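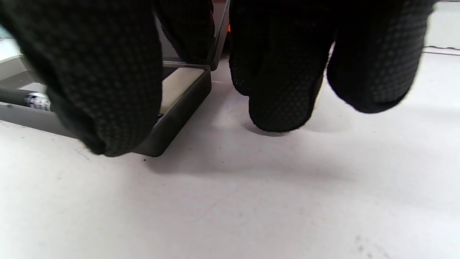
Rullard Deal Desk: a merger tracker for people who own a few shares and worry about them

My brokerage account is a modest one, and most of what is in it came from my late aunt, who worked for the phone company and never sold a share of anything. So whenever one telecom outfit decides to buy another, or a cable company falls in love with a movie studio, I get a fat envelope full of fine print and a card to vote with. For years I read the first page, made a cup of coffee, read the first page again, and put the whole thing in a drawer.

Rullard is meant for people like me. It's a website with a companion app that follows announced mergers from the first press release to the closing day, and puts the important parts in words you could read out loud to your mother. I've been paying for it since January, and I have grown very fond of it, with a few grumbles that I'll get to.

Setting it up

You type in the companies you own, or paste in a list from your broker, and Rullard checks them against every deal it's following. I had five holdings to enter and was done before my toast popped up. It doesn't ask for your brokerage password, and I was happy about that, as I'm nervous about handing it over to anyone.

The one snag was a company that had changed its name after an earlier merger. Rullard knew it only by the new name and I knew it only by the old one, so we went back and forth for a while like two people in a doorway. I wrote to the help desk and got a lovely reply from Shahla Fallahi, who sorted it out and added the old name to the search so the next person wouldn't get stuck!

The deal pages

Each merger gets its own page, and these are what you're paying for. At the top is a plain statement of what you'd receive for each share you own: cash, stock in the buyer, or some of each. Under that comes a timeline with the shareholder vote, the regulators who have to sign off, and the date after which either side can walk away.

The page I've spent the most time on is the one for Marnamby, the regional cable company, which has agreed to be bought by the broadcaster Eskildsen. I own a little Marnamby, and the offer is part cash and part Eskildsen stock, with a clause that shifts the mix if the Eskildsen price falls too far. The mailing took pages and pages to explain that clause. Rullard does it with a small slider: you drag the share price up and down and watch your own payout change. I played with it for most of an evening (my husband came in to ask whether I was playing cards).

There's a comment thread on every page too, and I expected the worst, but it's a friendly crowd. One regular, Guðlaug Thorlacius, used to read cable franchise agreements for a living and will patiently answer the same question about local approvals as many times as it gets asked.
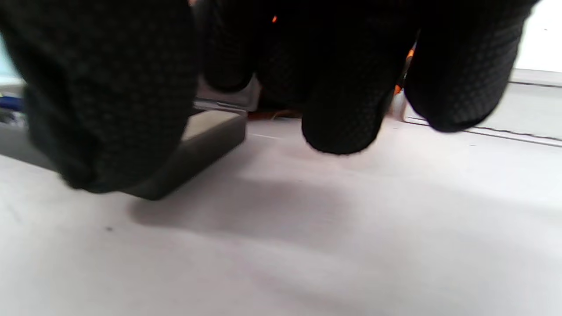 Alerts

You can get these by email, by text, or in the app. The website says filings show up within 24 hours, and for the big events they've come faster than that. I heard about the date of the Marnamby vote over breakfast on a Monday, well before my broker mentioned it.

I do wish you could turn off the rumor alerts without also losing the ones on analyst opinions. They share a single switch. When the talk went around that another bidder might come in for Marnamby, my phone buzzed all through supper, and none of those messages told me anything I could use.

What could be better

Taxes get very thin coverage. Rullard tells you whether a deal is expected to be taxable, then sends you off to find an accountant, and I'd have liked a worked sample at the very least. The basic plan also stops at five companies, so I've used up all my room, and the next plan up is priced for people with a good deal more at stake than I have.

The app is also slower than the website. On my older tablet the timelines load in pieces – first the dates, then after a pause the words that go with them – so I do most of my reading at the desk.

Compared with Futivov

I tried Futivov first, because a friend at church swears by it. It covers far more deals, including plenty overseas, and the charts are handsome. But it's written for people who trade on these things every day, and it assumes you already know what a collar or a spread is. If you do, you may well like it better. I kept having to look words up.

Would I pay again?

I've already renewed. If you have less than $1,000 in single stocks, I'd say save your money and call your broker's help line when the envelope comes. If you have more than that, especially in phone or cable or media companies, which never seem to sit still, try the basic plan for a month and enter your holdings under their current names. I've mailed in my vote on Marnamby, and the drawer has been cleaned out.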